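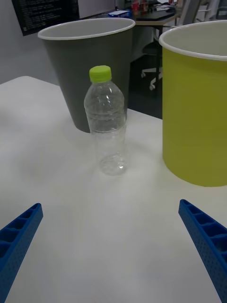
1. Dezember 2024
Von Reda Ait Brahim

Die Stadt Darnen lässt seit Juni herrenlose Fahrräder an ihren Abstellanlagen systematisch erfassen, kennzeichnen und nach Ablauf einer Frist entfernen. Zuständig ist das Sachgebiet Ruhender Verkehr im Ordnungsamt, die Abholung übernimmt der Dienstleister Skarnness. Der Leiter des Sachgebiets, Herr Soomro, hat das Verfahren im Gespräch erläutert.

Rechtlich sei die Ausgangslage unübersichtlicher, als viele Beschwerden vermuten ließen, sagt Soomro. »Ein abgestelltes Fahrrad ist zunächst Gemeingebrauch. Auch ein schlecht gepflegtes. Platter Reifen, rostige Kette, das reicht für sich genommen nicht.« Erst wenn das Rad erkennbar nicht mehr fahrbereit sei und über längere Zeit nicht bewegt werde, komme eine Einstufung als Abfall oder als unerlaubte Sondernutzung in Betracht. Welche der beiden Grundlagen greife, entscheide über den weiteren Weg: Abfall werde entsorgt, alles andere verwahrt.

Die Kontrolleure gehen nach einem Erfassungsbogen vor, der neun Merkmale abfragt, darunter fehlende Laufräder, verbogene Rahmen, Bewuchs und den Zustand des Antriebs. Treffen mindestens vier Merkmale zu, wird eine Banderole am Rahmen befestigt. Sie trägt das Datum der Kontrolle, ein Aktenzeichen und eine Telefonnummer. Danach läuft eine Frist von 30 Tagen. Wer die Banderole entfernt, stoppt das Verfahren. »Das ist so gewollt«, sagt Soomro. »Wir prüfen nicht, wer sie abgenommen hat. Taucht dasselbe Rad bei der nächsten Runde im selben Zustand auf, beginnt die Frist von vorn.«

Bis zum Redaktionsschluss wurden 2.431 Räder gekennzeichnet. Wie viele davon am Ende abgeholt wurden, will das Amt erst mit dem Jahresbericht veröffentlichen. Ein Teil der Vorgänge sei noch offen, erklärt Soomro, Zwischenstände ließen sich schlecht vergleichen. Am stärksten betroffen sei die Anlage auf der Ostseite des Bahnhofs, gefolgt von den Bügeln an der Lundano-Passage. Dort stünden viele Räder von Pendlern, die den Wohnort gewechselt hätten.

Vor dem Abtransport wird die Rahmennummer mit der Sachfahndung der Polizei abgeglichen. Gibt es einen Treffer, bleibt das Rad stehen, bis die Polizei es sicherstellt. Der Abgleich gelingt nicht immer. »Bei älteren Rahmen ist die Nummer überlackiert oder unter dem Tretlager so korrodiert, dass man sie nicht lesen kann. Dann dokumentieren wir Marke, Farbe und Rahmenform und nehmen zwei Fotos auf.« Mit diesen Angaben könne ein Eigentümer später immerhin noch nachfragen.

Verwahrte Räder kommen in eine Halle im Gewerbegebiet Nord. Die Kapazität liegt bei 200 Stellplätzen und wird nach Soomros Angaben im Herbst regelmäßig ausgeschöpft. Skarnness fährt die Standorte deshalb gestaffelt an, jeweils ein Stadtbezirk pro Woche. Schlösser werden mit dem Akkutrennschleifer geöffnet, Ersatz dafür leistet die Stadt nicht. Wer sein Rad auslösen will, braucht einen Eigentumsnachweis: Kaufbeleg, Fahrradpass oder Codierung. Ersatzweise wird ein passender Schlüssel akzeptiert, sofern das durchtrennte Schloss noch vorhanden ist — es wird mit dem Rad eingelagert.

Nach sechs Monaten geht das Eigentum auf die Stadt über. Fahrbereite Räder werden versteigert, der Rest geht an zwei Werkstätten zur Teileverwertung. Pedelecs bilden eine eigene Gruppe. Ihre Akkus werden vor der Einlagerung ausgebaut und getrennt gelagert, was den Vorgang erheblich verteuert. Genaue Kosten nennt Soomro nicht, der Vertrag mit dem Dienstleister sei insoweit vertraulich.

Kritik gibt es an der Sprache der Banderole. Sie ist bislang nur auf Deutsch bedruckt. Eine Fassung mit Piktogrammen sei bestellt, sagt Soomro, zunächst müsse aber der Restbestand verbraucht werden. Offen ist auch, ob das Verfahren auf Lastenräder und Anhänger ausgeweitet wird. Für sie passt der Erfassungsbogen nur eingeschränkt. »Beim Anhänger gibt es keinen Antrieb, damit fallen drei Merkmale weg. Das müssen wir sauber neu fassen, sonst hält es vor dem Verwaltungsgericht nicht.« Ein Entwurf liegt beim Rechtsamt.

Zuletzt aktualisiert: 09:30 Uhr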